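Gorodero Repair Evening - FAQ
Last updated February 23, 2024

Where is it?
Gorodero Hall, Baxter Road, Rusville. Side door, not the front. The front is locked after 5 whatever the sign says.

Do I have to book?
No. Turn up, take a ticket, wait. If you're bringing something big (hoover, sewing machine, anything you can't carry in one hand) an email first is nice.

How much?
Free to come in. Parts are extra and you pay what we paid. PAT test is £4 per item, cash or card.

How long is the wait?
Depends. Before 6 usually quick. After that bring a book.

What can I bring?
Lamps, toasters, kettles, radios, small computers, laptops, clothes with holes, bikes, garden tools, toys that used to make a noise. Chairs if it's only the glue that's gone.

What can't I bring?
Microwaves. Petrol anything. Gas anything. Old tube tellies. Swollen batteries, please dont bring these indoors at all, the tip at Vavville takes them.

Can you fix my phone screen?
Only if you bring the new screen with you. And not the very glued ones. Ask first.

My laptop is slow, is that a repair?
Sort of. We'll blow the dust out and look at the disk. We won't reinstall everything on the night, no time. Back up your stuff before you come, we can't be responsible for lost files.

Do I leave it with you?
No. You stay, you sit with the fixer, you hold the torch. We've no storage. Things left behind go in the cupboard until the next evening and then to recycling.

What if you can't fix it?
Then you take it home again, hopefully knowing what's wrong. Last year 254 of the 300 items got mended. The others mostly needed parts that aren't made any more, or would have cost more than a new one.

Is there parking?
Six spaces behind the hall, gone by opening time. The 108 bus stops opposite. Bike rack by the bins.

Can kids come?
Yes, with a grown-up. Keep them back from the soldering table, it's hotter than it looks.

Can I help?
Yes please. Sewing people espescially. You don't need to be an expert, someone has to do tickets and tea. Email Evander Kerr at the hall and say which evenings suit.

Do you take donated stuff?
Screws, fuses, zips, thread, plugs, yes. Dead printers no. We have enough dead printers.

Anything else to bring?
The charger or power lead! Half of what comes in can't be tested without it. Also the odd screws if you've already had a go yourself, in a bag or an envelope, and the manual if it's still in a drawer somewhere.
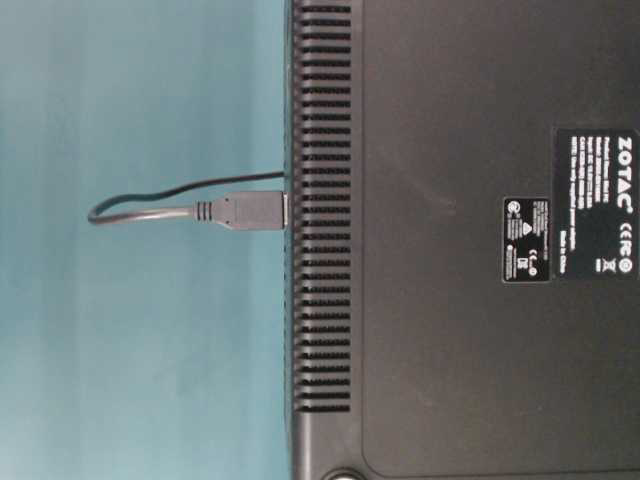

Same goes for remote controls and sewing machine pedals. Tape your name on them, leads get muddled up on the tables. Any other questions, email the hall, replies can take a few days.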